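Moving Out of Shared Housing: What Students Keep, Give Away and Throw Out

Project report, Household Economics course
Supervisor: Flynn Sutcliffe

1. Background

Every June the street behind the Zurkari residence fills with things. There are chairs, lamps, half bottles of detergent, and many kitchen items which still look good. The residence office pays for an extra waste pickup in this period, and the cost is later included in the room fee. I lived in Zurkari for two years and I left my own bag of things on the street the first time, so the subject is familiar to me.

The aim of the project was to learn how students decide about small household items when they leave a shared apartment. I did not study furniture. Furniture is usually the property of the residence, and the rules for it are clear. The small items are different, as they are cheap, they are often bought together by several roommates, and after one year it is difficult to say who paid for what.

2. Method

I interviewed 21 students from eight apartments. Five of the apartments are in Zurkari and three are in the Treloar building on the other side of the river. Each student received a list sheet and wrote down the shared small items in the apartment, then marked each one as "keep", "give", "throw" or "not decided". The sheets were filled in during the evening, mostly after 7 p.m., when more roommates were at home.

If two roommates marked the same item differently, I entered it as "not decided" and asked them about it in the interview. This happened more often than I expected - especially with pans and with cleaning supplies.

3. Results

The sheets contained 273 items in total. Of these, 33 were still not decided at the end of the interviews. The students who had a place to stay in Puvunik for the next year kept much more than those who were leaving the town. Price was less important than I thought. Several students wanted to keep a cheap mug but were ready to give away an expensive rice cooker, for the reason that it was heavy.

Cleaning items were the most difficult group. Students said that a used sponge or brush cannot be given to another person, even when it was used very little. Unopened packages were accepted by everyone. In one apartment in Treloar the roommates had bought sponges in a large pack in the fall and in spring they still had most of them, but no one remembered whose money it was.

Boxes were also a problem. Students who found a strong box early started to sort early. Students without a box put everything on the kitchen table first and made the decision on the last day, and then more items were marked "throw". I cannot prove that the box is the cause. Maybe organized people simply find boxes earlier.

4. The give-away shelf

The Latitz shop near the station accepts clean household items and sells them for a low price. Only four of the students knew about it. After the interviews I asked the residence office to put up one shelf in the laundry room, where things can wait until the shop collects them. The office agreed to try it for one season, with the condition that food and open cleaning products are not placed there.
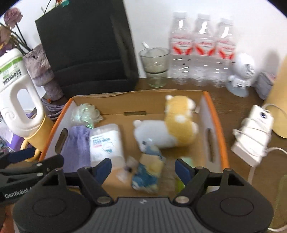
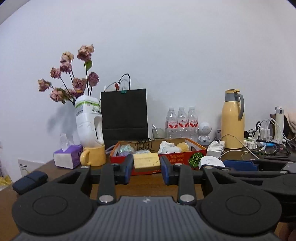
Figures 1 and 2. Open cardboard box with handle holes (Fig. 1); yellow sponge and a wooden table with many objects (Fig. 2).

5. Limits

The group was small and most of the students knew me personally, so they were perhaps more polite about giving things away than they would be with a stranger. I also did not return after they moved out. The sheets show what the students planned to do - what they really did with the items is a question for another project.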